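Chapter 3
Clearing and Sorting the Table

By the end of this chapter the student should be able to clear a small table in the correct order, sort tableware by kind and size, and fold a cloth to a set shape.

Clearing is often treated as the least skilled part of table service. At the Barnbridge training kitchen, however, it is taught before laying, and students spend 14 hours on it. A dining room that serves 700 covers in a week depends on pieces coming back sorted.

Three terms are used throughout. A stack is a set of pieces of the same kind. A nest is a smaller piece resting in or on a larger one, such as a bowl on a plate. Loose pieces are those that belong to neither, chiefly cutlery.

Nests are lifted whole, with the hand under the lower piece. Spoons are then gathered by size, all handles pointing the same way.

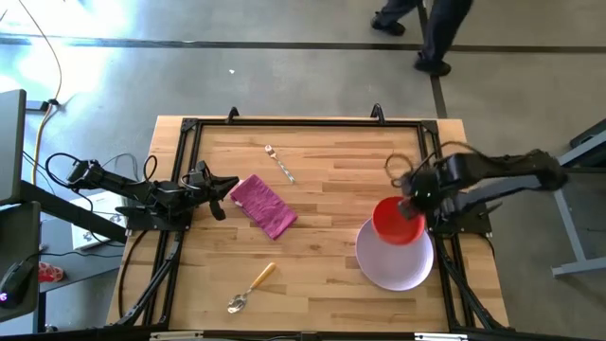

Cloths are dealt with last. A folded cloth is moved flat and should not be used to carry cutlery. Any cloth that has been opened goes to the laundry, even where it looks clean.

Section 3.1 sets out the order of work for a table of two. Larger tables are covered in Section 3.4.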